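The Elites of Skanell

The telegram from the palace reached the Skanell border post at 4:10 in the morning. It had 65 words, and Leszek Kubiak decoded it twice before he woke the colonel.

The president's brother-in-law would cross before noon with two cars. His papers were to be stamped without inspection. The post was to record the crossing as a trade delegation.

Colonel Réka Erdős read the sheet standing up. She had served the regime for most of her career and knew the form of such orders. In August the minister of finance had left the same way, and after him the head of the state bank.

"Who signed it?" she asked.

"Mabuza. The deputy's code, not the minister's."

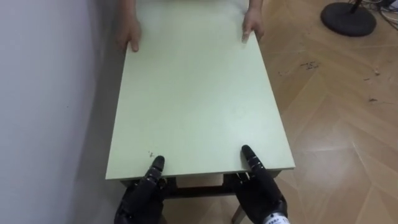
She considered this. Dumisani Mabuza did not sign orders when the minister was available to sign them. Either the minister was dead or he was in one of the cars.

Kubiak waited with the logbook. The standing procedure allowed three outcomes at the barrier: pass, hold, or refer to the capital. Referral took around two hours if the line through Drarkilent was up.

"Refer it," the colonel said.

"To whom?"

She gave him the name of the opposition's liaison across the river, Silvia Čierny, and the frequency, which she had evidently memorized. Kubiak wrote down neither. He sat at the transmitter, set the dial and began to send – slowly, in clear text, with the colonel's name at the end.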